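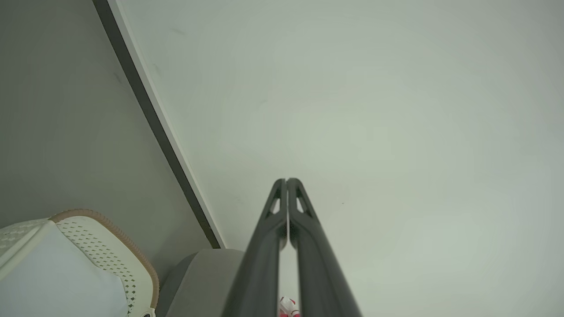
solderfog
Gripper's on at last, wrist cam too. Two-finger, printed, the long grey ones with the triangle cutout near the tips. Problem – they meet at the tips fine but there's a gap lower down, gets wider towards the base. Small stuff drops in there and sits. Anyone else on the Vakwood files had this? Is it the print or the linkage

Vavstead_bench
linkage. mine did the same till I redid the pivot holes. 5 mm, ream them, don't drill

kettlelid
Disagree, I think that's just how they are. Tips touch first so you get a pinch on thin things. If you close up the whole face you lose that and can't pick up a washer any more. Leave it.

solderfog
Not after washers tbh, want it to hold a marker pen and bottle tops. What infill did you both use?

Vavstead_bench
49 percent, don't ask why. Went stiffer after the first pair bent in August

kettlelid
Infill makes no odds at that thickness, its walls that matter. And check your servo isn't stalling when shut, mine cooked itself holding closed all evening.

pinchpoint
Same arm here, in the shared workshop so it gets knocked about. I glued a strip of bike inner tube down the inside of each finger. Gap's still there but things don't slide down it. Ugly. Works

Vavstead_bench
inner tube goes sticky after a bit, use proper silicone

pinchpoint
had it on since August, not sticky

solderfog
Ok will try the tube as I've got some. Other thing, camera sees mostly ceiling. With the wrist tipped up it's fingers and ceiling and not a lot else. Move it back or live with it?

kettlelid
Live with it. You want the tips in view, all that matters when it closes

Vavstead_bench
move it back, 2 cm made a big diffrence for me. Longer bracket is in the files folder, part 878 I think

solderfog
found it, cheers. Printing tonight. Pivots first though – will ream one finger and leave the other, see who's right

kettlelid
You'll end up with a wonky gripper

Edited Thu 18 October: wrong part number, fixed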